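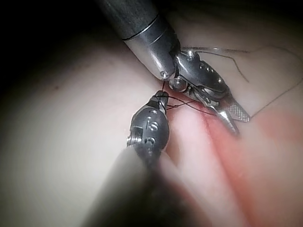

Coser a mano: trucos para el hilo y la aguja

Para un dobladillo o un botón basta con 45 centímetros de hilo. Con más largo se enreda y se desgasta al pasar tantas veces por la tela. Corte el extremo en diagonal, con tijera afilada, y enhebre por el lado recién cortado.

Si el hilo se retuerce, suelte la aguja y déjela colgar hasta que deje de girar. El hilo de algodón mejora si se pasa una vez por un trozo de cera de abeja y luego se plancha entre dos papeles.

El nudo inicial se hace enrollando el hilo dos veces en la punta del índice y deslizándolo con el pulgar. Para rematar, dé una puntada pequeña por el revés, deje un lazo abierto, pase la aguja por dentro y tire despacio. Repita en el mismo sitio.

En telas finas conviene una aguja delgada. Las pinzas de punta plana sirven para sacar una aguja atascada en una costura gruesa; agárrela por el centro y tire en línea recta. Con las de punta fina se retiran los restos de hilván.

Soudabeh Sadeghi, lectora de esta página, guarda los hilos por color en cajas de té y pega una hebra en cada tapa. También recomienda dejar enhebradas dos agujas, una con hilo negro y otra con blanco.

Para descoser, corte una puntada de cada cuatro por el revés y tire del hilo por el derecho. Los agujeros que queden en el algodón se cierran con vapor y un poco de roce con la uña.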